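How a Plate Is Made

Plates have to start somewhere, and most of the ones in your kitchen started as mud. The right word for the mud is clay. Clay is made of very tiny bits of rock, worn down by rain and rivers over a long time. When it is wet, it bends and keeps the shape you give it. When it is dry, it snaps.

Clay straight from the ground has stones and roots in it. Workers mix it with water and pour it through a screen to catch them. Then they squeeze the extra water out until the clay feels like stiff dough.

Next comes shaping. At the Drastbridge pottery, a lump of clay is put on a mold that spins. The mold makes the front of the plate. A metal tool comes down and presses the back. It takes a few seconds. A potter working by hand can do the same job on a wheel, using wet fingers, but it is slower.

The new plate is soft, so it has to dry. If it dries too fast, the rim shrinks before the middle does and the plate warps. Keisha Crenshaw, who trims plates at Drastbridge, turns each one over after 2 days and smooths the edge with a damp sponge.

Then the plate goes into a kiln, a very hot oven. This first baking is called the bisque firing. The kiln heats up slowly, because any water still in the clay would turn to steam and could crack it. A big kiln at Drastbridge holds 300 plates.

After the bisque firing, a plate is hard but it still soaks up water, like a flowerpot. To fix that, it gets a coat of glaze. Glaze is ground-up minerals mixed with water, and it looks like thin paint. In the second firing the minerals melt and turn into a layer of glass.

The color comes from metals in the glaze. Copper can make green. Cobalt makes blue. Iron can make brown, yellow or even a pale gray-green – it depends on how much is used and how much air is in the kiln. 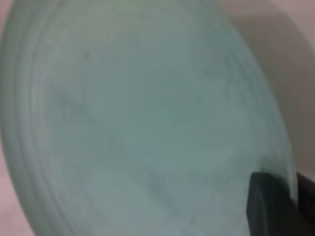

A green plate, with its raised rim. 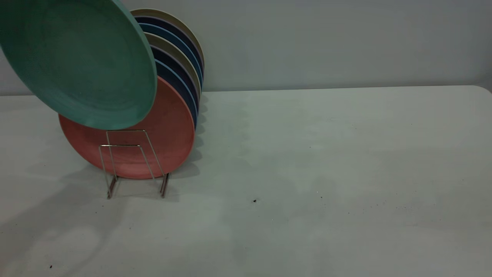

Page 31

Words to know
Bisque – clay that has been fired once and has no glaze yet.
Glaze – a coating that turns to glass in the kiln.
Kiln – an oven for baking clay.
Warp – to bend out of shape.

Last updated: 2023-09-05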